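Storing long pasta in a small cupboard

hubert_w
Hello all. My kitchen is 3 square metres and I try to put the pasta in order. Do you keep spaghetti in the bag or in a jar? My jars are too short for it.

selina.g
I keep mine in the bag, always. The cooking time and the date stay with it. My 500 g one is good until September 2026, and in a jar I would forget this.

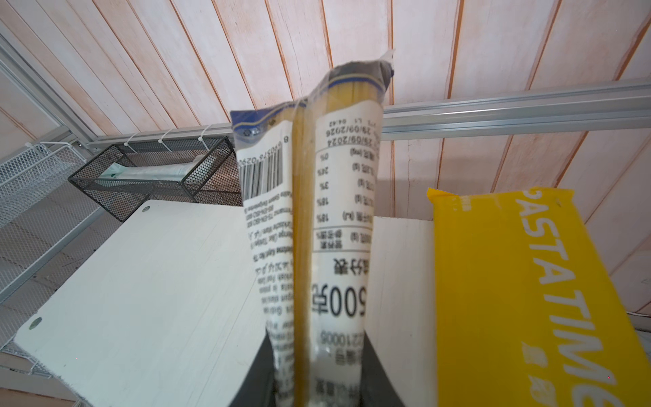 Re: Storing long pasta in a small cupboard

domenica888
I do not agree, Selina. Once the bag is open, the strands fall everywhere. A tall jar is better, and you can cut out the date and tape it on the lid.

selina.g
A clothes peg also closes the bag, and it costs nothing.

hubert_w
Thank you both. I will try the peg first, with the bags standing up in a shoe box. Does the yellow PASTIME bag stand well next to the long one, or does it fall over?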